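Chapter 7
Surfaces in the Home and Workplace Kitchen

Learning aims

By the end of this chapter you should be able to:
describe the main groups of material used for worktops and floors in kitchens;
explain how a surface is chosen to suit the work done on it;
read a simple materials schedule and find the places where it is incomplete;
prepare a short written recommendation for a client.

Key terms: worktop, substrate, sealant, porosity, upstand, thermal shock, whole-life cost

7.1 Why surfaces come first

A kitchen is used harder than any other room in a house. Food is cut, mixed and heated there, water is spilt, heavy pans are put down without much care, and the floor is crossed many times in a day. The cupboards and appliances tend to receive most of the attention when a kitchen is planned, yet it is the worktop and the floor that take the daily wear, and these are the parts most often complained of when a new kitchen is a few years old.

In Chapter 6 we considered the layout of the room and the distances between sink, cooker and cold store. We now turn to the materials themselves. The order is deliberate. A designer who knows where the wet work and the hot work will be done can choose a surface for each, and may well decide that a single material throughout is neither necessary nor wise.

7.2 What is asked of a worktop

A worktop must be hard enough to resist ordinary scratching, close enough in texture to be wiped clean, and strong enough to carry a load at its front edge. It should tolerate some heat. It must also be possible to repair, or at least to replace in part, and this last requirement is easily forgotten at the design stage.

Natural stone has been used for kitchen work for centuries. Granite is hard and takes a high polish. Marble is softer and is marked by acids, so that lemon juice or vinegar left on a polished slab will dull it. Pastry cooks have long valued marble in spite of this, as it stays cool in a warm room. Both stones are porous to some degree and are normally sealed after fitting, with further treatment at intervals set by the supplier.

Timber is warm to the touch and kind to crockery. It moves with changes in the moisture of the air, and the fixings beneath it must allow for that movement. A timber worktop needs regular oiling, above all near the sink, where standing water will blacken the grain.

Manufactured boards with a decorative face are the least costly choice and are found in a great many homes. The face itself wears well. The weak points are the joints and the cut-outs, where water may reach the core and cause it to swell.

7.3 Floors and their relation to the worktop

The floor is seen together with the worktop, and clients will often judge the two as a pair. A pale stone over a dark floor gives a strong contrast and shows the edge of the counter clearly, which some users with reduced sight find helpful. Dark stone over a dark floor may look handsome in a showroom and gloomy in a small north-facing room.

Wooden flooring is widely used in kitchens which open on to a dining or sitting area, so that one material may run through the whole space. Boards should be laid only when the room is dry and the heating has been run for a time. The finish should be one that can be renewed in patches - a hard lacquer, once broken, generally has to be sanded back across the full width of the floor.

Safety underfoot must be considered alongside appearance. A floor in front of a sink or cooker will be wet or greasy at times, and a high gloss is seldom suitable there.

7.4 Case study: the Meltudley flats

The points above are well shown by the refitting of 44 flats at Meltudley. The housing provider, Planden, asked for worktops that would last 18 years with ordinary use and simple cleaning. Two suppliers were invited to tender. Brurkel offered a faced board with sealed joints, and Kaimal offered a natural stone slab at a higher first cost.

The tenants were asked for their views before a decision was made. Many spoke in favour of stone. Several older tenants, however, were troubled by the noise of crockery on a hard surface and by the need to keep up the sealing. The provider's maintenance staff raised a separate matter: the stone slabs were too heavy to be carried up the rear stairs in one length, and every kitchen would therefore have needed a joint close to the sink.

Planden chose the board for the flats and the stone for the shared kitchen on the ground floor, where deliveries could be made directly from the yard. The first inspection took place on Tuesday, September 24, 2019. It recorded swelling at the sink cut-out in 2 of the flats. In both, the sealant had been applied to one side of the cut edge only. The fault lay in the fitting, and the written instructions to fitters were amended before the second phase began the following July.

Students should note how little of this decision rested on the appearance of the material. Access, noise, upkeep and the skill of the fitters all carried weight. The complete schedule is given in the appendix on page 257 and will be needed for the exercises in Section 7.9.

7.5 Looking at samples

Materials should never be chosen from a small sample alone. A piece of veined stone the size of a hand may show no veining at all, or may show far more than the slab from which it was cut. Wherever possible the client should see a full slab, in daylight, next to a length of the proposed flooring. Where this cannot be arranged, a computer-generated view of the two materials together is of some use, provided the client understands that the colours on a screen are a guide only.
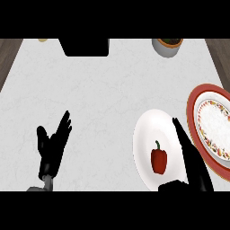 The choice of sample should be confirmed in writing, with the supplier's reference and the finish stated in full. A copy is kept with the schedule, and any later change is signed by both the client and the designer before an order is placed. Section 7.6 sets out the form that this record should take.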